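Speaker notes: Working rules for robotic disassembly cells
Session 4, January meeting, 25 minutes plus questions

Slide 1. Title
Introduce self, Ellard, process engineering. Credit Ákos Rácz for the cell layout and Floarea Grecu for the written procedure. Copies of the procedure are at the door.

Slide 2. Scope
Desktop computers only. Laptops and displays fall under a separate document and I will not take questions on them. The rules cover one arm, one fixed table and one operator. Shared cells need their own risk assessment.

Slide 3. Before the arm is enabled
Mains lead removed and tagged. Operator holds the power button to drain the supply, then waits out the interval on the card. Side panel comes off by hand. Chassis goes on its side, open face up. Check that it does not rock. If it rocks, shim it — do not compensate in the program.

Slide 4. Speed and force
Inside an open chassis we cap tool speed at 97 mm/s. Transit above the table may run up to 300 mm/s. Same cap for teaching and for automatic. The Ciltside site asked for a higher figure in automatic and we declined. Explain why: cable loops move between units, and the program has no model of them.
Force limits are set per part class. See table in handout, do not read it out.

Slide 5. Approach paths
Vertical entry wherever the case allows. Lateral moves only above the rim of the chassis. Any finger or bracket wider than the wrist counts as part of the tool envelope and must be entered in the collision model. This was our most common audit finding at Cozma.

Slide 6. Loose wiring
Wiring is the main source of stops. Power bundles are dressed by hand before the cycle starts. The arm does not push wires aside. Pause for the question that always comes here.

Slide 7. Fixtures
Printed fixtures are inspected every 1000 cycles and replaced on any visible crack. Each carries a revision number matching the program. Fixture plate stays clear of the chassis footprint.

Slide 8. Records
Trosis line logged 238 stops in the trial period. Every stop gets a cause code, including the ones cleared in a few seconds. No "other" category.

Slide 9. Work in the cell
Leave this up during questions. Point out the tool position over the board and the fixture plate to the left of the case. 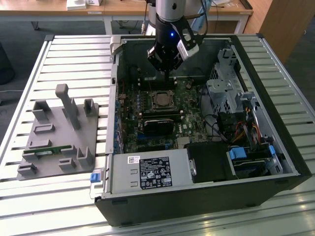 Slide 9. Arm over an open desktop tower, fixture plate at left.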